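Home Kitchens Small Spaces Makers Newsletter

A Counter That Works Before Coffee

September 1, 2021

Rin Yagi talks with her hands, and when the subject is where to put a mug, she talks with both of them. I had planned on a short chat. We went through a whole pot of tea and half of a second one, and I came home and moved my toaster oven!

Yagi sets up kitchens for people in small apartments. She started Bisiseck in February after years of designing store shelves, and she says the two jobs are closer than people think. "In a store you want the hand to go to the thing without the head getting involved," she says. "At six in the morning I want exactly the same. The head is still in bed."

Her big idea is the breakfast corner. You pick one stretch of counter, you put a brown mat down so the corner has an edge, and everything you need for the first meal of the day lives there. Toaster oven at one side, mugs in the middle, plates within reach. Nothing else gets in.

"People tell me they have no room, and then I find five gadgets on the counter that they use at Thanksgiving," she says, laughing. "Those can go up high. The toaster oven stays. I love a toaster oven. It's a little stage for toast."

She likes to use the top of the oven, too, though she is strict about it. A woven basket can sit up there while the oven is off – and it comes down before anyone turns the dial. In her own kitchen the basket has a hook by the window where it goes at breakfast time.
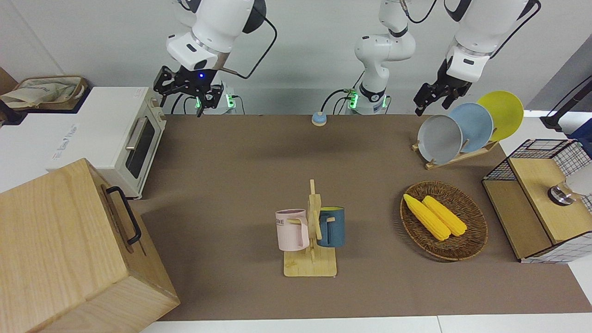

Why a mug tree and not a shelf?

"A shelf makes you stack, and I can't stand a stacked mug. You want the bottom one, always. With a tree you grab the handle and go, and the wet ones dry faster because air gets all the way in."

She has firm opinions on trees. The base should be wide and flat, the pegs should be short, and you should hang the mugs across from each other so the weight stays even. Light wood is her favorite because it goes with any color of mug, and she is all for color. Pink next to teal makes her happy. Matching sets bore her.

"My sister bought 12 white mugs from Clandico, same shape, very nice," she says. "Every visit, we all put our cups down and then we all lose them. Get different ones! Get the one with the silly word on it. Then you know which is yours."

Boxes come up next. Yagi keeps bread, tea and odds and ends in plain wooden boxes, and she wants a handle on each one, metal if possible, because wood ones get greasy. She used to buy hers from a shop called Proltent for almost 30 dollars apiece. These days she sands and oils old ones herself, which she calls the best part of her weekend.

I asked what she would tell someone starting tonight. She thought about it for a while and poured more tea. "Clear the counter down to nothing and wipe it. Then make breakfast tomorrow and leave out only what you touched. Do it for a few days. The corner kind of builds itself."

Her next kitchen is a galley in the Saengthong building, with one window and a counter she describes as "a generous windowsill." She can't wait to get started on it.

1,411 shares 78 comments

Contact us | All rights reserved | Back to top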